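Naltesgate are staying up, and I still haven't got my voice back

Well, I was going to write a nice calm piece for the site, but I've been up since five and I've had way too much coffee, so you're getting this instead. Naltesgate beat Clusport 4-3 in the last game of the season, and we'll be playing in the same division again when September comes. I'd already made my peace with going down. I had a whole gloomy column half written!

If you weren't there (and 555 of you were, the best gate we've had all year), it was a mess of a game in the best way. Clusport scored twice before I'd even found my seat, both from long throws we should have dealt with in our sleep. The guy behind me started reading out train times to Ondham, which is where we'd have been traveling next season if we'd dropped a level. Very funny, thanks.

Then we got one back from a corner, and another just before the break that I'm still not sure crossed the line. The Clusport bench went nuts. I was right level with it and I couldn't tell you, so I'm glad I wasn't holding the flag.

The second half was all us for a good long stretch. Our third was a proper goal, four passes and a low shot into the far corner, and the fourth came off somebody's knee. I'll take it! Clusport pulled one back late on and hit the post after that, and I watched the rest through my fingers.

A word on the coaching. Back in the winter plenty of people wanted a change, and I was one of them. I wrote it on this very page, so I can't pretend otherwise. Switching to a back three looked desperate at the time, but it got us 4 wins out of the last six and I was wrong. There, I said it.

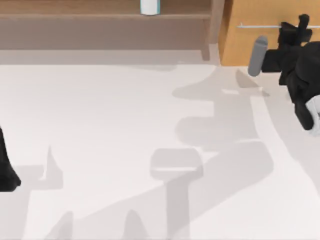 Computer-rendered view, with a brown wooden shelf unit at the top left.

As for what comes next, the Shearer Cup is still to be settled and we're in the semifinal, away to Ondham of all places. It kicks off at 7:30 in the evening, and the supporters' bus leaves from the north lot at 5. Seats go on sale at the ticket window tomorrow morning, cash or card, and kids ride free with a grown-up. Last time the bus filled up before lunch, so don't hang around.

Season ticket renewals open after the cup game. The club hasn't put the new prices out yet, and I'll post them here when I get them. Right now I'm going back to bed.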